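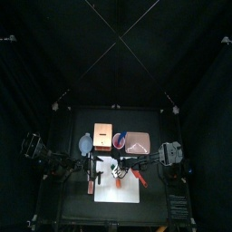

A light-blue strainer and a small wooden box at the back of the table.

The Mayor Who Wants to Be Yelled at Outdoors

Raed Majali won the mayor's office in Brevness by 1,651 votes to 1,494, and he would like it known that he did not campaign on the chairs.

"People say I'm the chairs guy," he says. "I ran on sewer rates. I had a very good flyer about sewer rates. I've never met anyone who read it."

The chairs came up at a candidates' night in Jafri Hall, when a woman in the second row asked what he thought of the Samar. Majali, who had been talking for some time about pipe diameters, said he thought it ought to come back. The applause startled him. He says he looked behind him to see who had walked in.

For readers who moved to town after it lapsed, the Samar was an evening held every July on the slope over Zokeck Landing. Residents brought their own chairs. The mayor and council sat at the bottom, with the river at their backs, and stayed until the questions ran out. There was no agenda and no three-minute limit. The last one was held 43 years ago, and it's remembered either as the high point of self-government in this valley or as the night a councilman was hit with a peach.

"Both are true," Majali says. "My uncle was there. He says it was a soft peach."

We're talking in his office on the ground floor of the town building, which he shares with the copier. He's a big, slow-speaking man who ran a tire shop before this and still answers the phone with the shop's name about half the time. Twice during our conversation someone comes in to make copies, and both times he stops in the middle of a sentence and waits politely, as if for a train.

I ask him why the evening ended in the first place. The official minutes say "postponed owing to rain." They don't say until when.

"It rained, and the council had a lovely time not being asked anything," he says. "So the next year they looked at the sky very carefully. Then there was the new hall, and a microphone, and a sign-up sheet. You write down your topic and someone decides if it's a topic. I don't think there was a plot. I've seen this town try to plan a parade. We couldn't do a plot."

He has a theory about the microphone, and he would like to give all of it. In Jafri Hall the public speaks from the floor and the council answers from a platform with five microphones of its own. On the slope it was the other way around. The officials were downhill, they had to raise their voices, and they had to look up. His grandfather told him a person lies less when he's squinting.

"I can't prove it," Majali says. "But I've been on the platform for a while now and I'm very comfortable up there. I don't think I should be."

What he has in front of the council is one page long. It would put the Samar back on the calendar for one evening in July, require the mayor and every council member to attend, and bar any vote from being taken that night. A petition in favor, left on the counters of various businesses over the winter, came back with 1,819 names on it.

"That's more people than voted for me," he says. "I noticed that right away. My wife also noticed." 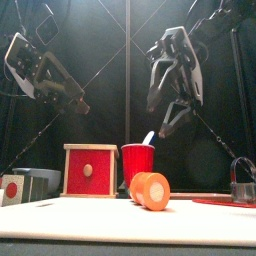
On the white tabletop: a red wooden box, a red plastic cup, a gray bowl and an orange spool.

The opposition isn't made up of villains, which Majali admits has been inconvenient. Two council members have said that the hall is accessible and the slope isn't. He agrees with them. The latest draft calls for a graded path and seating on the level ground by the landing, and he concedes that the first draft had nothing of the kind. "It said 'bring a chair,'" he says. "I was very proud of it. Then a man who uses a wheelchair called me up and said he was way ahead of me."

A third member objects on the grounds that the Samar is being remembered too kindly. She has pointed out in two public meetings that the old evenings were dominated by the same handful of families, that women seldom spoke before dark, and that newcomers were told to wait their turn for what might be a decade. I read him her remarks from the February meeting. He nods through all of it.

"She's right. I asked my mother, and my mother laughed at me for quite a while. She said the women did the asking at home beforehand and sent the men out with the questions. She said you could tell when a man had forgotten his, he'd just stand there and bring up potholes."

So why bring it back?

"Well, I don't want to bring back that part. You can keep a thing and fix it. People talk about tradition like it's a couch, like it has to come through the door in one piece or stay out in the yard." He considers this. "We took the legs off our couch."

Then there's the question of whether any of it does anything. A mayor who will sit by a river and be shouted at is charming. The sewer rates, meanwhile, went up. I put this to him less gently than I've written it here, and he gets up and closes the door, forgetting that the copier is on our side of it.

"They went up because the pipe under the Zokeck road is older than my father," he says. "I explained it in the hall. I had slides. Eleven people came, and four of those thought it was the blood drive. If I'd stood out there at the landing with the whole town up on the hill I'd have had a worse night, sure. But they'd know about the pipe."

He's vague on what happens if it rains. The draft provides for a tent. One council member has asked what the tent would cost, and another has asked whether a tent might be considered a hall, in which case the sign-up sheet would apply. This took up most of an hour last month. Majali describes it as the best argument for his proposal that anyone has made so far.

Does he expect it to pass?

"I expect it to pass with an amendment so stupid that I'll have to think about vetoing it. There's talk of a raffle."

And fruit?

"I'm not going to legislate fruit," says the mayor of Brevness. He walks me out past the front counter, where a man is waiting to complain to him about a culvert. Majali asks if he'd mind holding it until July. The man says he would mind very much, and the two of them go back in and shut the door, and a minute later somebody knocks to use the copier.

The council takes up the proposal at its next regular meeting, in Jafri Hall. Residents who wish to speak should sign the sheet by the door and list a topic.

Posted 2025-03-06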